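Equipment Review: Binar Two-Finger Hand-Held Gripper, with Comparison to the Fahy Parallel Model

Prepared by the Equipment Evaluation Office, Narkilholm Technical Institute
Reviewers: Izzati Lumbantobing and Jaanus Grīnberga

Purpose of the review

The Institute was asked in November to recommend one hand-held gripper for its teaching laboratories. Two models were tested. The Binar is a linked two-finger gripper with a wrist-mounted camera and a squeeze trigger. The Fahy is a parallel-jaw unit of similar reach, supplied with its own camera bracket. Both were run through the same Wiltel controller, which the laboratories already own and which will not be replaced this year.

The review covers assembly, handling, grip, camera view and upkeep. Price was considered separately by the purchasing office and does not enter into the rating.

Assembly and documentation

The Binar arrives partly assembled. The finger blocks and lower links must be fitted by the user, and the printed guide for this step is clear, although the parts list on its last page uses different part names from the drawings. Assembly took one reviewer 54 minutes without assistance. The Fahy arrives complete and needs only its camera bracket and cable.

Connection to the Wiltel controller was straightforward for both units. The Binar required a change to the default trigger range, and the setting was lost whenever the controller was restarted. The supplier confirmed the fault and sent a corrected settings file, which resolved it. Laboratories with older controller software should request this file at the time of order.

Handling

The Binar is the lighter of the two in use and sits closer to the wrist. Students in the trial group were able to complete a full session of 80 pick-and-place cycles without changing hands. The trigger has a long, even pull. Those with smaller hands reported that the last part of the pull was hard to hold, and the reviewers agree. The reach to the trigger cannot be adjusted.

The Fahy has a shorter pull and an adjustable grip, and it was preferred for fine work. Its weight sits well forward. Several students rested it on the table between attempts, and the review team did the same.

Grip tests

Each gripper was tested with 14 household and classroom objects, among them a paper cup, a whiteboard marker, a bar of soap, a door key and a tennis ball. Objects were lifted, turned through a quarter circle and set down inside a taped square. An attempt was recorded as a failure if the object slipped, turned in the fingers or was set down outside the square.

The Binar did well with round and soft objects. Its flat finger faces made good contact, and the small inward tilt of the fingers helped to seat the object before the lift. Results with thin, flat objects were poor. The door key could be picked up only from the edge of the table, and the marker tended to roll. The Fahy handled both without difficulty but was less steady with the ball and the cup.

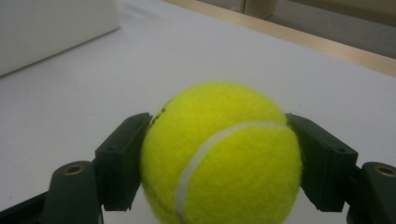
Tennis ball held between the fingers of the gripper, as seen by its camera.

Camera view

The Binar camera keeps both fingertips in view with the object between them, and operators learned quickly to judge contact from the picture alone. The lower part of a larger object may fall outside the view. For most teaching tasks this is acceptable. For work in which the base of the object must be seen at the moment of placement, a second camera is advised.

The Fahy camera is set higher and shows more of the table, but one jaw hides part of the object during the approach. Moving the bracket by a single position reduced the problem and did not remove it.

Upkeep

The link screws of the Binar should be checked after every 2 sessions. One screw worked loose during the trial and caused visible play in the finger until it was tightened. Replacement finger blocks are sold in pairs only. The Fahy required no attention during the trial period.

Recommendation

The Binar is recommended for general teaching use at introductory level. The Fahy is recommended for the advanced laboratory, where small and flat parts are handled daily. Departments wishing to borrow either unit before ordering should apply to the Equipment Evaluation Office, stating the controller software version in use.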